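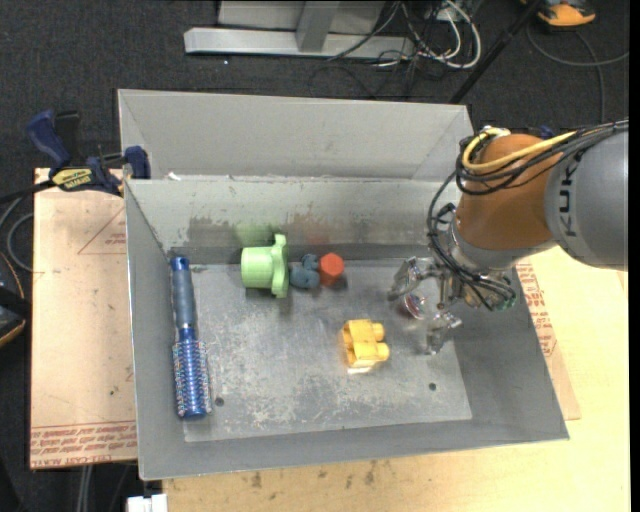

Häufige Fragen zum Event "Signale aus Sturnasano"

Wann endet das Event?
Am 27. September, sagt der Kalender im Spiel. Beim Vorgänger im Februar wurde zweimal verlängert, also bitte nicht darauf festnageln.

Lohnt sich der Kauf der Troter?
Kommt darauf an, wem man glaubt. Laut Patchnotes ist sie der stärkste Kreuzer ihrer Klasse. In unseren Testgefechten lag sie gleichauf mit der alten Lellon, und die kostet 900 Kristalle. Für die Troter werden 3360 fällig.

Gibt es sie auch gratis?
Theoretisch. Dafür braucht man 36 Siegel, pro Karte fällt höchstens eins. Wer später einsteigt, schafft das kaum.

Ab welcher Stufe darf ich mitmachen?
Ab Stufe 20. Sinnvoll spielbar sind die hinteren Karten damit noch lange nicht.

Stimmt es, dass die Mendoza-Station ein geheimes Ende hat?
Behauptet wird es seit Wochen. Einen Mitschnitt hat uns bisher niemand geschickt, nur Screenshots, auf denen alles Mögliche zu sehen sein könnte.

Werden die Dropraten veröffentlicht?
Angekündigt ist es. Wir warten.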